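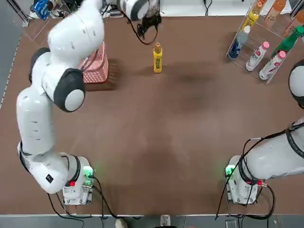

Ottó Tóth was two hours early for the Lestham call, which he says is normal for him. He plays Rácz, the night clerk in the hotel comedy Hulari, and the part was written as a single scene.

"I had 9 lines," he says. "One of them was 'Sign here.' I figured I'd be home by lunch."

The show's second season wrapped in April. Tóth has now been in 39 episodes, and Rácz has a sister, a bad knee and a running feud with the cook. The feud came out of a rehearsal. "I moved his soup off the desk. He moved it back. The writers were in the room, so that was that."

Before television he spent years doing theater in Brosatwood, in a hall with 200 seats. He still goes back when the schedule allows - mostly to watch, sometimes to read with the younger actors.

"On stage you find out right away if a joke is dead," he says. "With the show I wait months."

He has read the first two scripts for season three and won't discuss them, except to say that Rácz finally gets a day shift. "He hates it. Too many guests."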